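3.2 Return rates and sorting of small parts

Households in Pindlow were asked in June to keep any broken plastic goods for the drop-off at Kubiak. 500 bags handed out, 141 came back. Low, but in line with what we saw in Ulura the year before. Most bags were mixed: lids, toy parts, brackets, the odd hinge. Total after sorting was 1390 pieces, of which only 16 had a readable resin code.

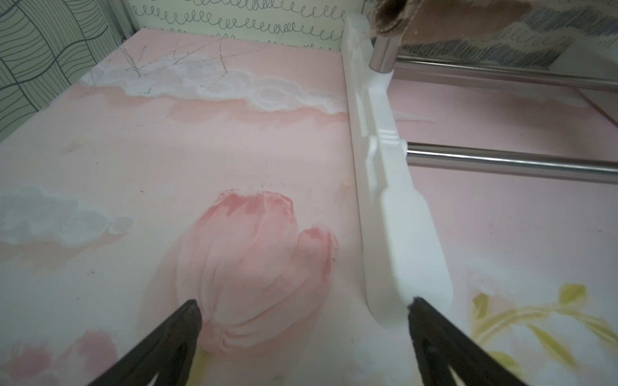

Figure 4. Long white molded plastic part with a metal rod set in a socket.

Mixed parts were the main cost. Pulling metal out of plastic by hand took longer than the washing and teh weighing put together, and the Lorari plant will not accept a load with any metal left in it. Weight per bag varied a lot (Table 2). We did not correct for household size, the form did not ask. Bags from the two apartment blocks were heavier then the rest, reason unclear. See section 4 for costs.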